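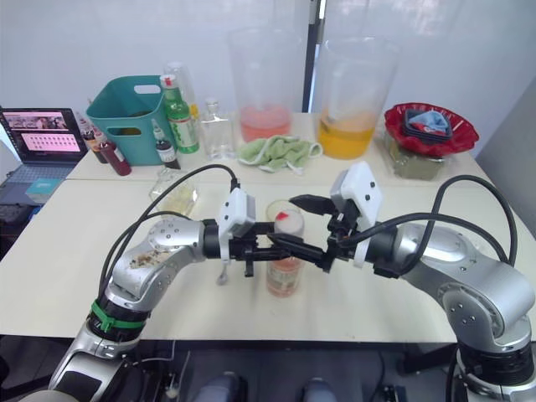

**De :** Zhenhua Long
**À :** liste exploitation-hôtels
**Date :** 26 juin 2023
**Objet :** Re: Isgate, réception des réseaux d'eau chaude et calendrier des chambres témoins

Bonjour à tous,

Réponses dans l'ordre des questions. J'ai coupé ce qui concernait le parking, traité sur l'autre fil.

> Le planning diffusé en avril donnait la livraison du bâtiment Clastside en une seule fois. Le dernier compte rendu parle de tranches. Combien, et dans quel ordre ? Nous devons caler le recrutement des étages.

Trois tranches. La première comprend le rez-de-chaussée, la réception et le premier étage. La deuxième couvre les étages courants. La troisième regroupe les suites, le bassin et les locaux de soins. Le lot cuisine suit la première tranche, mais avec un procès-verbal séparé, demandé par l'assureur. Pour le recrutement, prendre comme référence la date de levée des réserves et non la date de réception : sur Fitzsimmons, l'écart entre les deux a atteint cinq semaines et les équipes d'étage ont été affectées à du nettoyage de fin de chantier, hors contrat.

> Production d'eau chaude : le volume de stockage nous paraît faible pour un établissement avec bassin. Est-ce que le bureau d'études a tenu compte de la blanchisserie ?

Le stockage comporte deux ballons de 600 litres pour les chambres de la première tranche uniquement. Le bassin a son échangeur propre et ne tire rien sur ces ballons. La blanchisserie est externalisée dans le projet actuel ; seul un petit local de dépannage subsiste au sous-sol, raccordé en eau froide. Si Rornberg revient sur l'externalisation, la note de calcul est à refaire en entier, y compris la boucle de retour.

Point à surveiller : l'équilibrage de la boucle. Les vannes de l'aile nord ont été posées derrière des habillages fixes. J'ai demandé des trappes. Sans accès, pas de relevé de température en bout d'antenne, donc carnet sanitaire incomplet à l'ouverture. La réserve est inscrite au PV, le plombier la conteste, au motif que les plans d'exécution visés ne montrent pas de trappe. Il a raison sur les plans. Le descriptif, lui, les prévoit à l'article des accessoires de réseau, et il prime dans l'ordre des pièces.

> Serrures : confirmez-vous le passage au badge seul, sans clé de secours mécanique ?

Non. Cylindre de secours maintenu sur les portes de chambre et sur les locaux techniques. Le badge seul n'est retenu que pour le vestiaire du personnel. La commande porte sur 1 032 badges, stock de remplacement compris, encodage sur place par la réception. Le logiciel d'encodage n'est pas encore interfacé avec celui des réservations ; prévoir une saisie double pendant la première période. Celui ou celle qui prend la réception de nuit devra être formé aux deux postes.

> Et les chambres témoins ?

Deux validées, une refusée. Motifs du refus :

- seuil de douche trop haut pour une chambre déclarée accessible ;
- bruit de la bouche d'extraction, mesuré au-dessus de la valeur du marché au débit nominal ;
- prise de chevet côté fenêtre masquée par la tête de lit.

Le deuxième motif concerne la série complète, le modèle de bouche étant identique partout. L'entreprise propose de réduire le débit. Je ne suis pas favorable : on déplace le problème vers la salle de bains, avec condensation sur le miroir et à terme sur les joints. Changement de bouche à chiffrer.

Il me manque encore :

1. le schéma unifilaire à jour du tableau des étages ;
2. l'attestation de désinfection du réseau, avec les résultats d'analyse et non la seule facture ;
3. la liste des contrats de maintenance que Rornberg souhaite reprendre de Fitzsimmons.

Pour le point 3, envoyer le tableur directement à la liste, les pièces jointes en archive sont filtrées.

Cordialement,

Zhenhua Long
Coordination technique, projet Isgate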